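ok thread. spent the whole week teaching two robot arms to fold towels by remote control and I have opinions. typing this on the bus so forgive me

Reposts 14 · Likes 90

1/ how it works, short version. there's a pair of small arms bolted to a frame, you hold one in each hand. whatever you do with them the big arms do on the other side of the room. squeeze, they squeeze. you're a puppeteer basically

2/ every run gets saved. joint positions, gripper opening, video. later the model trains on it and tries to do the same thing without you. so if you fold like a slob it learns slob

Replies 6 · Likes 41

3/ target from Gotside (they're paying for it) is 1000 good folds. GOOD folds. I did a lot more than that many bad ones in my head, at night, in bed

4/ first day: terrible. you have no feeling in your fingers. none. the cloth could be there or not be there, the little arms feel exactly the same in your hands. you go by eye. you learn to watch for the fabric puckering next to the fingertip, that's your touch now

5/ second thing, depth. I kept closing the gripper above the cloth. just snapping at air like a turtle. Rhys McPhee sat behind me going "lower. lower. lower. too low"

Replies 11 · Likes 63 · Reposts 2

6/ shadows!! that was Rhys's trick. watch the shadow of the finger, when the finger and its shadow meet you're down. went from missing half my grabs to missing hardly any in one afternoon. should be page one of the manual. the manual doesn't mention it

7/ the manual (Planora wrote it, the recording software is theirs too) has nine pages on file names though

8/ a fold, the way I do it now:
- both grippers down near the far edge
- pinch a bit of cloth, not a fistful
- lift together. TOGETHER
- bring it toward you, slow
- set down, open, back off straight up
then turn and go again

9/ "back off straight up" cost me two days. if you drag sideways when you open you take the top layer with you and the whole thing slides. then you're fixing. and fixing is its own problem, see next

Replies 4 · Likes 38

10/ do you keep runs where you messed up and fixed it? big argument. Máté Somogyi says keep them, the robot is going to mess up too and somebody has to show it how to get out. Gotside wants clean ones only. I was with Gotside on Monday night, I'm with Máté now

11/ reason I switched: we trained a quick one on clean runs just to see. worked ok until a corner flipped under. then it just... hovered. opened and closed. opened and closed. it had never seen a flipped corner get fixed, why would it know

Reposts 9 · Likes 88

12/ so the deal we got out of them is fixes are allowed if you do it calmly and it's under 30 seconds. over that you bin the run. I bin a lot

13/ pauses. don't pause. I used to stop and think in the middle, hands still, and the model picks that up as part of the job. you get a robot that stops to think about nothing. plan the fold BEFORE you hit record

14/ also don't be fast. I got cocky mid week, started whipping through them, felt great. Máté played it back and half the grabs were me getting lucky. slow hands, same speed every time. boring is the goal

Replies 3 · Likes 52

15/ this is the waffle towel, folded up and the arms still on it. the texture is nice to work with, teal on a white table so the edges are easy to see and the finger shadows show up great
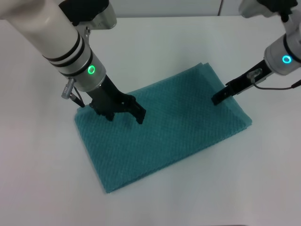
16/ Other cloths, ranked

waffle weave: best. the fingers get hold of it
plain cotton: fine
the thin Šimkus dish cloths: floppy, stick to themselves, hate
microfiber: I am not discussing microfiber

Replies 19 · Likes 71

17/ somebody asked if the corners have to line up perfectly. no. mine don't. we score it on whether a person would put it on a shelf without refolding it. wich is a low bar in my house

18/ somebody else asked why not just grab the cloth with your own hands on video and let it copy that. people do! you get tons of footage that way. but your hand has five fingers and the gripper has two and somebody has to translate. by remote you're already stuck with the robot's limits so whatever you manage, it can manage

19/ body stuff for anyone starting: chair height matters more than anything. elbows supported. I do 2 hours and then I'm off, after that my left hand starts drifting and I don't notice but it's right there in the recordings

Replies 2 · Likes 29

20/ left hand is my bad hand btw. Rhys had me do everything left only for a morning, just pick up, put down. hated him. it helped

21/ next up is the Palus job in November, T-shirts. sleeves. two sleeves per shirt, I checked. if anybody has done sleeves by remote please tell me which part you grab first, collar or hem, Máté and me don't agree and we start practicing Friday

22/ ok my stop. will answer replys tonight, the chair one too

Replies 23 · Reposts 5 · Likes 77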